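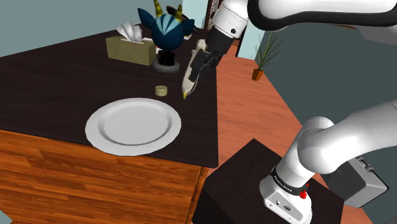

Figure 5. Cabinet with dark brown top and orange-brown wood-grain body.

Section 7: Leveling and Care of the Warura Cabinet

Your cabinet left our shop level. Your floor, we suspect, did not. Set aside 40 minutes and a small flashlight.

1. Empty the cabinet. Yes, the bottom shelf too.

2. Slide it to its final spot with a helper on the other end. Do not drag it by the top. The top is held on by screws, and they have feelings about this.

3. Lay a level across the top, front to back, then side to side. A marble will do if you have lost the level. Have someone stand ready to catch it.

4. Turn the feet by hand, clockwise to raise a corner. Stop when the bubble is centered or when you no longer care, provided all the feet touch the floor.

5. Open and close each door. If one swings open on its own, go back to step 3.

CAUTION: Never load the top with more than 84 pounds. A child who wants to see out the window counts toward this total.

NOTE: Wood moves with the seasons. If you level the cabinet in summer, check it again in December, when the heat has been on a while and the doors start to stick.

Care of the top

Wipe with a soft, damp cloth and dry right away. Use a coaster under anything wet and a trivet under anything hot. Bastos finishing wax may be used twice a year; put on a thin coat and buff until your arm objects. Skip spray polish, which leaves a film that shows every fingerprint in the house.

Spare feet and hinge screws are sold in the Jalesness parts kit. Order from Gokance Customer Service, attention Raymonde Lavoie, and include the number stamped inside the left door.

Section revised 23/10/2025.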